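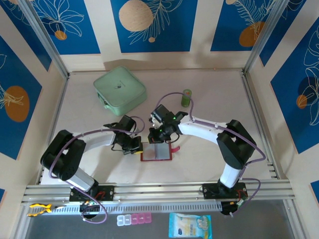
Home | Campus | Life & Style | Opinion | Sports | Archive

Dorm craft night runs out of yarn before it runs out of students

Apr 26, 2023

The Plindetti Hall craft night was planned as a quiet evening of wall hangings. The organizers put out enough yarn for 40 people, a figure that seemed generous until the doors opened.

By the end of the night 149 students had signed in, and latecomers were making wall hangings out of shoelaces, a bathrobe belt and, in one case, the drawstring from a pair of sweatpants still being worn.

"I told people to be creative with materials," said Begoña Prieto, the resident assistant who runs the series. "I should have been more specific."

The project itself is simple. Students tie lengths of yarn over a stick, knot them in rows and trim the bottom into a point, or into whatever shape the scissors decide on. Each hanging costs around $3 to make and goes up with a removable hook, since the housing handbook still takes a dim view of nails. It also takes a dim view of tape, candles and "excessive fabric," a term it does not define.

Tobiloba Okonkwo, a sophomore in accounting, finished two hangings and started a third before his table was cut off.

"My roommate has a poster of a shark," he said. "I needed something on my side of the room that could compete."

The shark, for now, is winning.

Lawal Adeleke, a senior, spent most of the evening untangling a single ball of green yarn for his table. He left with no wall hanging but with a very tidy ball of green yarn, and said he would come back.

Supplies came from Zestach, a craft shop downtown that gives student groups a discount on discontinued colors. That explains the mustard. There was a great deal of mustard, and as of this week it can be found on doors, lamps and one bicycle on every floor of the building.

The hall has asked for a bigger budget for the fall. The next craft night is set for move-in week in August, when the project will be painted plant pots. Students are asked to bring their own brushes and to leave their bathrobes upstairs – Prieto was firm on this.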